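Canan Işık poured the tea before I had my coat off, and we were well into the second glass before either of us remembered the interview. She has run the Bellberg choir for seven years, and she still talks about it like somebody who has just come home from the first rehearsal. "I only wanted a few people to sing with on a weeknight," she told me, laughing, "and then my neighbors brought *their* neighbors!"
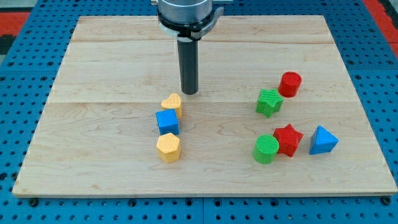 Do singers have to read music to join?

Most of them don't, and Canan teaches every part by ear.

"Diễm Đoàn learned a whole alto line while washing dishes," she said, "and in July she sang it for 150 people."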